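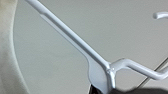
Attachment 1: white rod and the flared junction piece

Ticket status: Open, waiting for reply
Product: Tokach wall heater with Heydari thermostat
Opened: 3/28/26
Subject: Heater stops after 50 minutes and thermostat shows E4

Hello support team,

I write again because my first message was closed without an answer. I will try to describe the problem in the right order.

The heater is in the back room of our flat in Fester. It starts normally in the morning and the room gets warm. After 50 minutes it stops, and the thermostat shows E4. The manual says only "contact service" next to this code. If I switch the power off at the wall and on again, the heater works for another 50 minutes and then the same thing happens.

What I have tried until now:

1. Cleaned the dust from the lower grille with a soft brush. No change.
2. Changed both batteries in the thermostat. The code disappeared for one day and then came back.
3. Moved the thermostat to the other wall, away from the window. No change.
4. Set the power to the low level, 700 watts. On this level it does not stop, but the room stays cold in the evening.
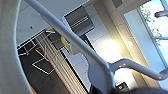 The result of step 4 makes me think that the heater is protecting itself from too much heat, and the thermostat is maybe not guilty. But I am not an electrician and I have not opened the cover. The sticker on the cover says the warranty is lost if I do.

Two more details, in case they are useful. The heater is plugged directly into the wall socket, with no extension cord. The plug and the socket do not become hot, I checked with my hand after the heater stopped. Also there is a small click from the right side a few seconds before the code appears.

Reply from Zulberg Service Desk:

Thank you for the detailed list. E4 on this model means the thermostat has lost contact with the heater. It can happen when the safety switch inside the heater opens, so your idea may be correct. Please measure the free space above the heater and tell us the colour of the small light on the right side when it stops. Please do not open the cover.

Reply from customer:

The light is orange and it does not blink. Above the heater there was a shelf, very near to it. The previous tenant left it there and I never thought about it. I took the shelf down this morning and started the heater on full power. It is now in the second hour and still working.

I would prefer to keep the ticket open until the middle of April, if it is possible. The code went away once before, after the batteries, and then it returned. Please also tell me what the correct distance is, as my copy of the manual has no drawing for it.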